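Notebook — bench evaluation, Riltisa placement kit
January, started 9:40

Second block of work on the Riltisa kit. Nuwan Sivakumar has the loan paperwork; I have the bench until the end of the month. The question from purchasing is whether we buy the kit outright, take the Otov service plan on top of it, or keep our own calibration scripts and buy nothing. Notes below are for whoever writes the recommendation.

What the kit consists of, as delivered: a calibration package (software license plus a set of printed markers), a placement library with a small set of motion primitives, a finger set for a parallel gripper, and a PDF manual. Arm, gripper, baseplate and bricks are not part of it. The sales sheet says "works with your existing cell," and that held for the arm driver. It did not hold for the gripper driver, which needed a config file from Riltisa support before it would accept a force setting. Support answered the same afternoon. The file should have been on the download page.

Install. License server wants a fixed address. The lab network hands out a new one every time the controller PC reboots, so the first morning went to that. Once the address was pinned there were no further license faults. The installer also replaces the system-wide Python without asking. Do not run it on the shared machine. I put everything on the spare PC and left the shared one alone.

Calibration. The procedure is to fix the markers around the work area, move the arm through a set of poses, and let the solver fit the plate frame. Default is 80 poses. I cut it to 8 to see what would happen and the solver accepted the set without a warning, then produced a plate frame visibly rotated from the real one. It ought to refuse, or at least print the residual. The residual is in the log file if you go looking (last line, no units given; I asked, it is millimeters). With the full pose set the result was repeatable from one run to the next and I stopped worrying about it.

One trap in the manual: the marker size field is the black square only, without the white border. The figure in the manual shows the arrow going to the outside of the border. I used the figure first and lost an hour. Nuwan found the correct definition in the changelog.

Markers need to be flat. One of mine had a lifted edge and the solver drifted with the room lights. Pressed down again, drift gone. For a permanent installation I would have them engraved or mounted on rigid tiles. Riltisa sells rigid tiles separately; no price in the quote we have.

Placement library. Primitives are approach, press, wiggle, release. Press has a force limit, and the wiggle amplitude is in degrees about the tool axis. Defaults are tuned for larger parts than ours. On small bricks the default wiggle walks the part off the stud pattern before it seats. I have it at a quarter of the default amplitude and a slower press. Settings are in the repo under bench/riltisa, file small_parts.

The library has no notion of part orientation beyond what you give it. If the brick is yawed at pickup, it is yawed at the plate. Otov offers a vision add-on that estimates yaw, on subscription. Honkanen has something similar as a one-time purchase, which I would prefer to trial before we sign anything recurring.

Setup for the afternoon runs:

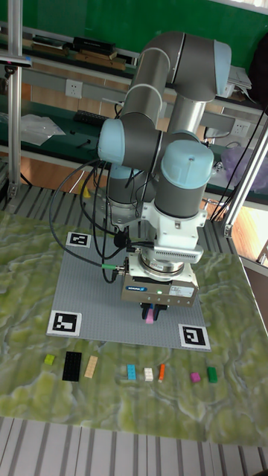

Plate pose comes from the markers, so the plate does not have to be square to the table and I have stopped trying to align it by hand. I want that property tested, since the old scripts assumed a square plate and every bump of the table cost a re-teach. The plate sits at a slight angle on the mat with markers at three of its corners, and the current part is the pink brick in the fingers. Parts are laid out in front by hand, mixed sizes, the black 2x4 being the largest. Cable routing to the gripper is still slack and needs a proper dress pack before anyone runs at full speed. Trernska quoted one last year for the other cell; ask whether the same bracket fits.

Cycle target from purchasing is 400 placements per shift. I have no opinion on that number yet. Speed is capped in the config until the cabling is sorted, and timing anything at the capped speed would be misleading.

Cost side, short version. The kit alone is reasonable for what the calibration saves us. The Otov plan is priced per cell, with a minimum of 3 cells. We have one cell that would use it. Nuwan is asking whether the minimum can be waived for a lab account.

Open items:
Residual threshold — ask Riltisa for a hard fail option in the solver.
Finger set — check for wear after the long run, compare with our own printed pads.
Manual figure for marker size — report it, with the changelog reference.
Honkanen trial license — request form is in the shared folder, needs a signature.
Dress pack — measure bracket hole spacing before calling Trernska.

16:15. Saved config, controller PC left on for the overnight log copy. Next entry starts with the yaw test.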